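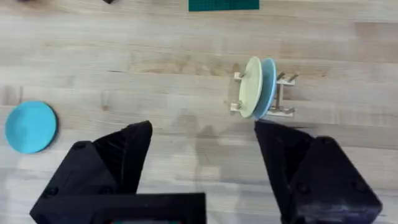
Two plates in the rack and one on the table, as the Fehr arm sees them.

Can a robot put away the plates?

I've been trying out the Fehr, a robot arm kit from Dratier, and I have had so much fun with it (my kitchen, not so much). It costs 180 dollars, so it's more of a save-up-all-year kind of present. You get the arm, a little camera and a box of 22 parts to screw together. Ask a grown-up to help with the last bit - the screws are tiny!

What does it hold things with?

Look at your thumb and first finger and pinch them together. The Fehr's gripper does the same thing with its two black fingers. They open wide, slide to each side of something, and close. Your own fingers can feel if a plate is slipping. The Fehr's can't feel a thing, so it has to go by what its camera sees.

And the camera sees some funny stuff. Shadows! When the arm leans over a table, it makes big gray blobs on the wood, and a robot has to learn that a blob is not a thing it can grab. 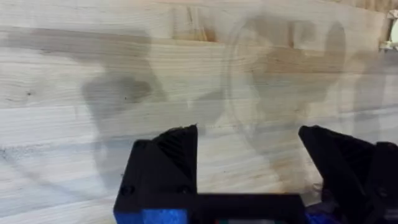

How does it learn?

You teach it by moving the arm yourself with a hand controller. Over to the plate, down, pinch, up, across to the rack. The kit saves every move. The booklet says to do 20 practice runs for one simple job, and I'd do more if you have the patience. A big job might need 1000, and by then your arm will want a rest too.

The hardest part for me was a flat round shape lying on the table. There's hardly any edge for the fingers to get hold of, so you have to come in low and slow. 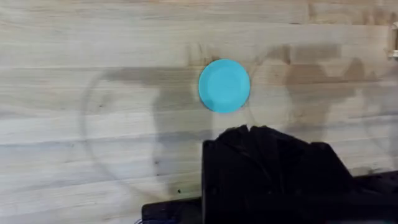 Lợi Âu wrote to me that the trick is to start with a cup, get really good at that, and only then move on to flat things. I wish I'd heard that before I spent a whole afternoon on plates! I'm going to try it with my blue cup next, and maybe a spoon.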